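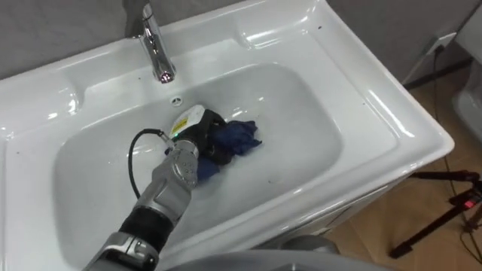

## Bathroom faucet flow drops to a trickle on hot only, cold is fine

Asked by **Till Hamann** in Plumbing > Fixtures and Supply

Single-lever faucet on the upstairs vanity. Cold side runs at full flow. Hot side starts normally, then falls off over the first minute or so until it is a thin stream. With the lever in the middle I get mostly cold water.

What I have checked so far:

- Aerator removed and soaked in vinegar. No change with it off.
- Hot stop valve under the sink is fully open (quarter turn type).
- Shower in the same bathroom has good hot flow.
- Kitchen hot flow is normal.

House has copper supply lines and a 40 gallon gas water heater. Water is hard, 258 ppm on the last report from the utility. The faucet is a Flurine, model unknown, installed by the previous owner. No leaks at the base or under the cabinet.

I timed a quart container at the faucet. Cold fills it in 4 seconds. Hot takes 19 seconds once the flow has dropped. I would like to avoid replacing the whole faucet if the problem is one part. Is it the cartridge, or should I look upstream first?

---

### Answer 1 (accepted)

**Mhairi Moncrieff**

Look upstream first. It costs nothing and you need the stop valves closed for the cartridge job anyway.

Test the supply line:

1. Close both stops. Open the faucet lever to relieve pressure.
2. Put a towel and a bucket in the cabinet.
3. Disconnect the hot supply hose at the faucet end. Hold the body of the fitting with a second wrench so the faucet shank does not turn.
4. Point the loose end of the hose into the bucket and open the hot stop slowly. Let it run for 90 seconds, since your symptom takes a minute to appear. Empty the bucket as needed.

If the flow from the hose stays strong, the restriction is in the faucet. If it falls off the same way, the restriction is in the hose or the stop.

The fact that it starts well and then drops is useful information. Debris alone usually gives low flow from the first second. Flow that falls as the water heats up points to a part that changes with temperature. On a quarter turn stop there isn't much that can do that. On an older multi-turn stop the rubber washer can swell or come loose from the stem. In a braided hose the inner liner can soften, separate and fold inward when hot. From the outside such a hose looks perfectly normal.

If the hose fails the test, replace both hoses. Measure the old one before you buy, and don't buy one so long that it has to loop. A kinked hose will give you the same complaint again.

If the hose passes, pull the cartridge:

- Close the stops and plug the drain before removing the set screw.
- Remove the handle, the dome and the retaining nut.
- Note the orientation of the cartridge before lifting it out. There are normally locating pins, but some will go in two ways, and the wrong way swaps hot and cold.
- Check the two inlet seals at the bottom. A swollen or displaced seal on the hot side will do what you describe.
- Flush the body briefly with a cup held over the opening before fitting the new cartridge.

Silicone grease on the seals only. Petroleum grease attacks rubber.

> **Till Hamann:** Hose failed the test. Strong for half a minute, then down to nearly nothing. Cut it open lengthwise and the liner had collapsed near the crimp at the valve end. Replaced both. Hot now fills the quart in 5 seconds. Thanks.

> **Mhairi Moncrieff:** Good. Check the nuts for seepage again tomorrow with a dry paper towel.

---

### Answer 2

**Senga Purves**

Had this in a rental and it was the cartridge. Twelve bucks at the hardware store, ten minutes. I'd just swap it. Take the old one in with you, as the Stondale and Flurine ones look the same on the shelf and they aren't.

> **Mhairi Dow:** Seconding taking the old one. I bought by photo and had to go back twice.

---

### Answer 3

**Shona Matheson**

Check your water heater temperature. If it's set too low, you won't get enough hot. Also with hard water like yours you should flush the tank once a year, mine was full of scale.

> **Till Hamann:** Heater is fine, the shower is on the same line. It's the volume at this one faucet, the temperature is OK. I do need to flush the tank though.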